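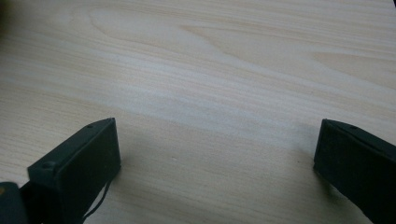
Table top, grain side up.

Ticket: Pale haze on wood-grain table, plush toy storage table, play corner
Opened by: Benedicta Agbenyega
Picked up by: Jacinto Ventura
Status: Solved

Benedicta, 8:40 a.m.
Hi all! First off, I love this table. The big looping grain up near the middle is gorgeous and I finally have a spot to sort the plush toys. My trouble is a cloudy film that shows up after I wipe it down. I've used the Lellberg spray since March and the haze comes back within 17 minutes of drying. It feels a little tacky under my palm too. Is the finish going bad?

Jacinto, 9:15 a.m.
Great table, and thanks for writing in! Tacky plus cloudy makes me think of cleaner building up. How much spray per wipe, and do you rinse after?

Benedicta, 9:32 a.m.
Um, a lot! Maybe 18 squirts for the whole top. No rinse. The bottle doesn't mention one.

Jacinto, 9:50 a.m.
OK, let's try the plain wash. Mix 850 ml of warm water with one small drop of dish soap. Wring the cloth out hard, wipe along the grain, then go over it again with clean water and dry it right away with a towel. Do one corner first and leave the rest alone so you can compare.

Benedicta, 11:05 a.m.
Oh wow, the corner is so much better! No tackiness at all and the pinkish bands in the wood are back. Edem Nutsugah from next door came over to feel it. Doing the whole top now.

Benedicta, 1:20 p.m.
Whole top done, two rounds. Next problem, a fun one: the plush toys. I put the black and white one in the smoky see-through container and it won't go all the way down, so the lid can't close. I've tried it feet first and head first. The container is the 29 cm Clilano. 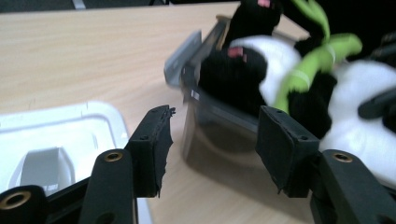 Can I store plush toys in a closed plastic container right after washing them?
Wait until they are dry all the way through, since damp stuffing in a closed container can start to smell.

Jacinto, 1:48 p.m.
For the fit, fold the arms and legs in, press the belly slowly with both hands to push the air out, and turn it on its side. If the lid still bows, go one size up. Squashing it for months is hard on the stuffing.

Benedicta, 2:30 p.m.
Sideways almost works! The lid sits down on one side and pops up on the other. I'll get the bigger size, and the small one can hold puzzle pieces. So happy with how the table feels. You can close this one!

Jacinto, 2:41 p.m.
Closing. Cause: cleaner residue. Fix: soap wash, clean water wipe, towel dry. Container: owner moving up a size.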